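Imprimer | Envoyer par e-mail
Rechercher dans la revue OK
Rubrique : Culture matérielle – Arts de la table – Espaces domestiques

3. Composition et occupation du plan de table

3.1. Corpus et unités d'observation

Le corpus réunit 1 567 relevés de tables, constitués entre octobre et la fin de la campagne dans les logements du quartier de Brulow. Après élimination des relevés incomplets, 792 ont été retenus pour l'analyse des contacts entre pièces. L'unité retenue est l'appui : deux objets sont dits en appui lorsque l'un porte tout ou partie du poids de l'autre. Cette définition, reprise de Spahić et Kos, écarte les simples voisinages et les recouvrements apparents dus à l'angle de vue. Elle conduit en revanche à traiter le couvercle comme une pièce distincte du récipient qu'il ferme, ce que ne faisait pas la grille Cluma.

Les pièces ont été réparties en quatre classes : supports (plateaux, sous-plats, assiettes de présentation), contenants ouverts (bols, coupes), contenants fermés (casseroles et marmites couvertes) et pièces d'appoint. Le codage a été effectué séparément par deux personnes, puis confronté ; les désaccords ont été tranchés par D. Georgiou. La plupart portaient sur la limite entre support et contenant peu profond.

3.2. Le métal poli comme obstacle au relevé

Les couvercles en acier inoxydable posent une difficulté particulière. Leur surface bombée renvoie des fragments déformés du voisinage, et le contour du support placé dessous peut se confondre avec ces reflets lorsque les deux surfaces brillent. La différence de teinte fournit alors le critère le plus sûr : la figure 1 associe un grand couvercle d'acier, une surface ronde couleur bronze et un bol blanc.
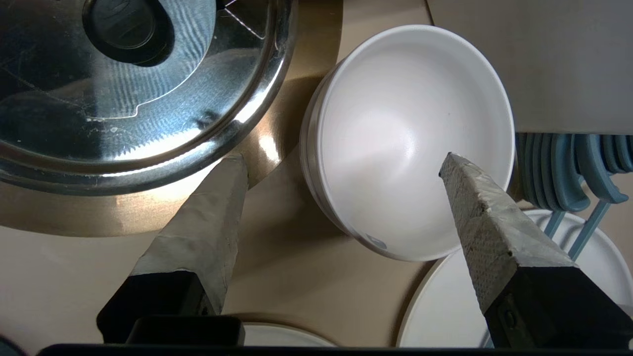
Figure 1. Couvercle d'acier poli, surface ronde couleur bronze et bol de céramique blanche sur un plateau de table beige.

Le cas des bols superposés a demandé une règle propre. Un double bord peut signaler deux pièces emboîtées, mais aussi l'épaisseur d'une paroi unique. Nous avons donc codé ces cas comme « empilement probable » et les avons exclus du calcul des hauteurs. La céramique blanche à intérieur mat se prête mieux au relevé que l'acier : les dégradés d'ombre y suivent la forme de la paroi et permettent d'en estimer la profondeur. Les étiquettes restées sur les pièces ont été notées comme présentes ou absentes, sans transcription lorsqu'elles étaient illisibles.

3.3. Supports ronds et supports allongés

Deux familles de supports structurent l'occupation du plan. Le support rond reçoit en général une seule pièce, souvent couverte, et fixe un centre autour duquel les autres objets se distribuent. Le support allongé obéit à une autre logique – sa longueur impose une direction, et ses creux, quand il en possède, assignent d'avance un emplacement aux petites pièces. Cisternas parle à ce propos de « places réservées », expression que nous conservons, qu'elles soient occupées ou vides.

L'orientation a été mesurée par rapport au bord le plus proche de la table, avec une tolérance de 15 degrés. Au-delà de cette valeur, le support est dit oblique. La figure 2 réunit les deux familles : un plateau ovale bleu-vert à trois creux circulaires peu profonds, et une assiette de présentation ronde, bronze doré, qui porte un récipient à couvercle de verre cerclé d'acier.

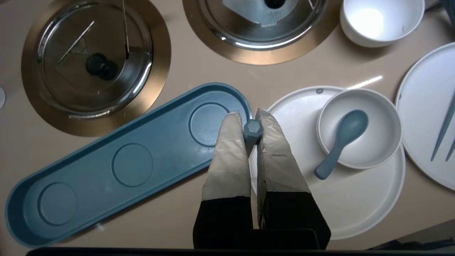
Figure 2. Plateau allongé à creux circulaires et récipient couvert sur assiette de présentation.

La distinction entre couvercle opaque et couvercle de verre n'avait pas été prévue dans la première version de la grille. Elle a été ajoutée à la demande de R. Atanasov, le verre laissant parfois apercevoir l'intérieur du récipient sans que l'on puisse toujours conclure sur son contenu. Ces cas sont codés « contenu indéterminé ». Les petites pièces à facettes, boutons ou éléments de préhension, relèvent des pièces d'appoint tant qu'aucun lien avec un récipient n'est établi.

Les dimensions de référence proviennent de l'inventaire Hodžić, qui recense quelque 2 000 pièces de vaisselle courante. Pour les supports allongés, peu représentés dans cet inventaire, nous avons eu recours aux fiches Findent, dont les mesures sont prises hors rebord. Une correction a donc été appliquée aux plateaux à bord relevé avant le calcul des surfaces occupées, présenté dans la section 4.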